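Putting a Worktable Back to Rights

If your worktable is anything like mine, it gets cleared with great ceremony every March and is buried again well before the summer! I've given up on the grand annual clear-out (my back thanks me) and I do a little and often instead, usually with the radio on and a cup of tea going cold somewhere I can't find it.

Start with the drinks

Half-finished water bottles are the worst offenders in our house. They get put down next to whatever someone is working on, and there they stay, and before you know it there are 4 of them and everyone swears theirs is the one at the back. So I pick up the bottles before I touch anything else. Check the cap is on tight, hold it upright while you carry it, and tip whatever water is left over the pot plants. A clear bottle with its label still on is easy enough to tell from the others, so leave the labels alone until you're ready to recycle.

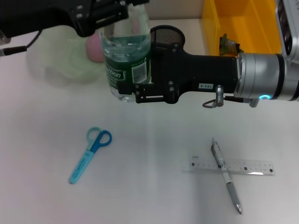
Give the oddments a bin

A bright plastic bin with an open front is a lovely thing to have at the back of a table, and yellow is my favourite because you can spot it from the doorway. You can reach in without lifting it down, and the tall sides stop things toppling out over the edge. My friend Torunn Magnusson keeps two on hers, one for things to mend and one for things that belong in another room, and she empties the second on her way up to bed.

Thin bags and sheets of plastic

Fold these flat as you come to them, or they'll drift about and hide the very thing you're hunting for. I roll mine up and pop an elastic band round, then stand the rolls in an old jug.

Last of all, a wipe down with a damp cloth and a drop of washing-up liquid, right into the corners, and a dry tea towel after that.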